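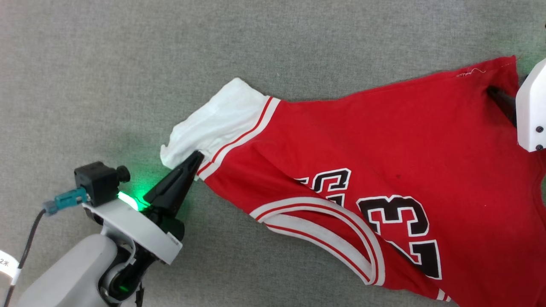
From: Notburga Kaufmann
To: Nokville relief list
Date: February 22, 2023
Subject: Re: Flood clothing, Bekari school

Answers to the points raised since the last update.

The river at Bekari dropped again overnight and the lower road is open to trucks under 8 tons. The Abubakar bridge is still closed. Drivers coming from Nokville should use the hill road and allow an extra 3 hours.

The district now lists 1,075 people out of their homes, and 600 of them are sleeping at the school. The rest are with relatives or at the Fideck warehouse.

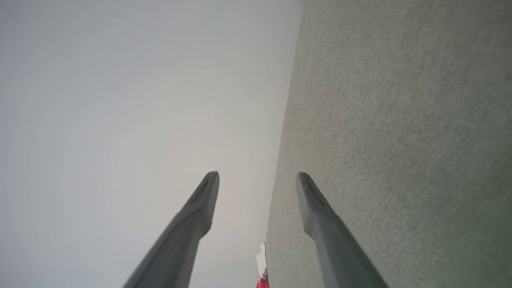 Chibuzor Lawal wrote:
> We still have January's blankets in the warehouse and no
> truck to move them. Can the school take them this week?
> Also, are you accepting clothes? People keep asking me
> and I have been telling them to wait.

Yes to the blankets. The school has a dry classroom on the upper floor, and the key is at the front office until six. I have asked for a truck but have no answer yet. 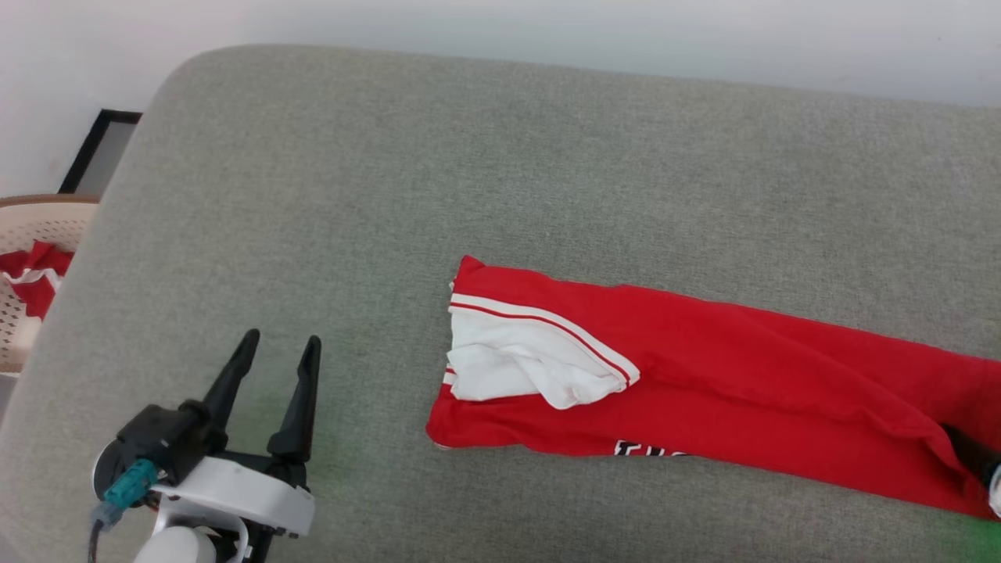 On clothes, please keep telling people to wait until the blankets are in. After that we need children's sizes and warm tops most. Everything should be washed and bagged by size, with the size written on the outside of the bag. Shoes should be tied in pairs.
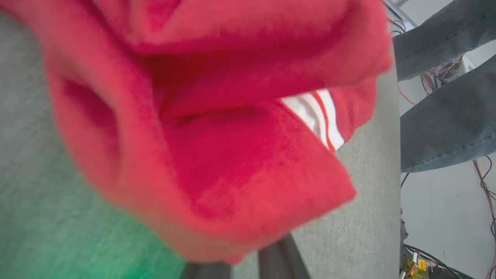
Red garment with white stripe trim

Drinking water is still being trucked in twice a day. The well behind the school has been tested and we are waiting for the result. Until it comes, do not use it, even for washing dishes.

Next update when I hear about the bridge.

Notburga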